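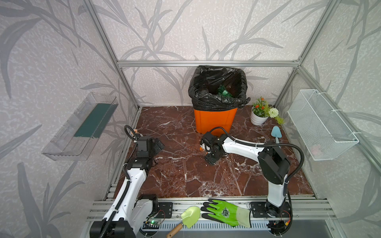

Orange bin with a green bottle in it, flowers to the right.

February 5, 2023

Bottles again. I said in the last entry that I would give the one-bin idea a fair chance, so I'm writing down what I think of it while I still have the patience to be fair.

The idea, as Milagros explained it to me twice, is that if the bin stands at the back with a clean bag in it, people will put their bottles in the bin. I asked her what people had been doing up to now with the old bin, which also had a bag in it, and she said the old bin was gray. So we are supposed to believe in orange. Orange gets noticed. I notice it, I'll give her that, it's about the loudest thing I've ever had to look at over coffee, but I noticed the gray one too and I still left my bottles lying around.

And the bag is too big. I said so in the store. Milagros bought the roll at Ugwu because it was cheaper per bag, and now half of every bag hangs over the outside, with the extra bunched up into a knot at the side to keep it from sliding down. I tried it without the knot and the whole thing slipped to the bottom the first time something heavy went in. So the knot stays, and when the bag is full you pick at it with your fingernails for five minutes. Cheaper per bag!

Then the flowers. I have nothing against the flowers. They're fake, the orange ones and the big round pale one and the trailing bit that always ends up pointing at the wall, and they'll look exactly like this when I'm eighty. Milagros thinks that a nice-looking corner stays a tidy corner. She read it somewhere. I have lived in several nice-looking corners and can report that they fill up at the same speed as the ugly ones.
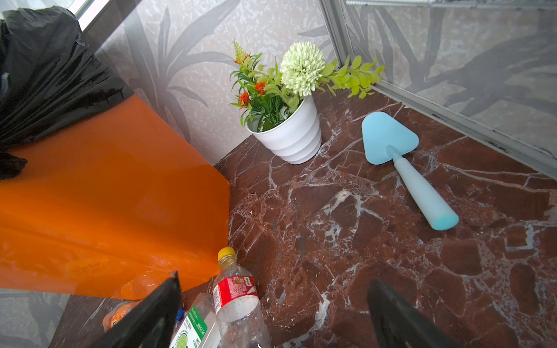 What bothers me more is the seam. You wipe the marble and it looks wonderful, all that dark red with the veins in it, and then you get down to where the stone meets the metal and there's a gray line of gunk with little white flecks in it. I've gone at it with a cloth and with a toothbrush. Milagros says use the blue trowel. The blue trowel is plastic with rounded corners, and I don't see how rounded corners get into a seam, but it lies there by the pot as if it had a job, so one of these days I'll try it and be able to say I tried it. The marble is a mistake anyway, if you ask me. It's so busy that a clear bottle lying on it half disappears, and you find it with your elbow.

Back to the bottles. The other half of the plan is Stendby, the pickup people. Their flyer says 5 cents a bottle, which sounds fine until you read the back, where it turns out they want them 48 to a bag, rinsed, caps on. (Last year it was caps off. I still have last year's flyer.) I did the sum on the envelope from the electric company. If we kept it up all 52 weeks we'd have some 3,000 bottles and a hundred and fifty dollars, minus the bags, minus the water for rinsing, minus my fingernails. Milagros already has the money spent on a second shelf. I told her to wait until March and see whether Stendby even comes out as far as Trurdale by then, because the last outfit that promised to didn't.

Also we would have to drink all that. I like a Cesari with dinner but I'm not going to pick up a soda habit to pay for a shelf.

I wrote most of this to Itziar, mainly to complain, and expected some support.
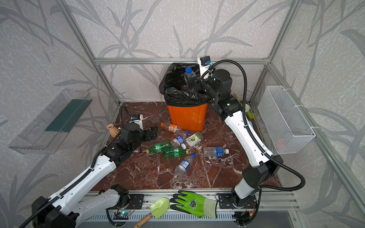 Itziar Peñalver wrote back that I was arguing about the color of a bin when the real question was who empties it. She had the same setup for two years, she said, and the bottles went in fine, it was getting them out that went wrong, because everyone will push one more down on top of a full bag before they'll tie it. She also said to lay them all out flat before bagging, on their sides, and take out anything that isn't a bottle, since boxes get in and then the whole bag is refused.

I don't know about refused. I can't picture a man from Stendby standing at the curb going through a bag over one small box. But the part about emptying I had no answer to, and when I read it out loud Milagros got very interested in the flowers.

So we have agreed on turns. She has this week and I have the one after. I've put it on the calendar in pen with her initials next to it, and I moved the roll of bags to where she'll see it. I also bought a smaller size of bag, which I haven't mentioned yet.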